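Course handout, unit 4: Binding and Care of Books
Updated 07/01/2025

In this unit we look at how a hardcover book is put together, and why some books stay strong for many years and others open badly after one winter. Please read it before the practical hour. Bring your own pencil, pens are not allowed in the Bedon room.

First the words. The case is the two boards and the spine piece, covered with one material. The text block is all the pages together. The endpapers hold the text block to the case, and this joint is where most damages begin. If you lift a heavy book by the front board only, all the weight is hanging on one folded paper.

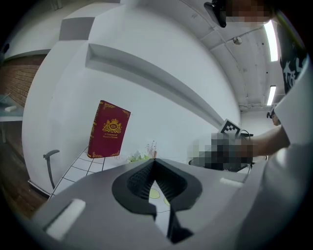 COVER DECORATION

Gold ornaments on a cover, such as corner flourishes and a crest on deep red, belong to a long tradition of series and gift editions. A heated brass tool or plate presses the foil into the cover material. The older method uses real gold leaf and egg white, and it asks for much more patience. In both cases the surface must be clean, otherwise the gold does not hold at the edges of small letters.

For cleaning, use only a soft dry brush. Do not rub the gold.

STORAGE

Keep the room air at 50 percent humidity if you can. Over 62 percent we start to worry about mold. Books of similar height should stand together, so that the boards support each other. Very large volumes lie flat, not more than three in one pile.

Homework: read the Ortner chapter on sewing, to page 80, and write one page about a binding you have at home. Hand it in at Skistside, room 751.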